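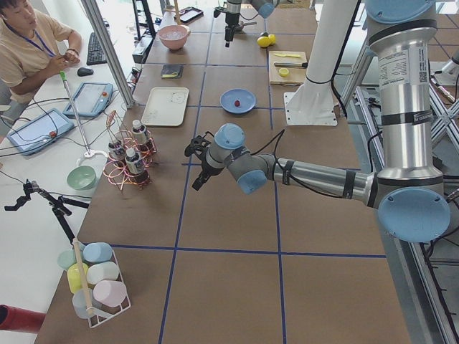 Figure 7.1 Two robot arms above a work table marked out in blue tape.

Chapter 7
Planning a Shared Workspace

In Chapter 6 each group programmed a single arm to move between fixed points. The class project now moves on to a table that two arms must share. Students will divide the surface into cells, give each object a home cell and write a task sheet before any program is run.

The chapter follows the Plidska project, in which student teams prepare a kitchen task — setting out cups, bottles and fruit — over 20 lessons. By the end, students should be able to:

draw a grid plan to scale
name the cells that both arms can reach
record each trial in the project log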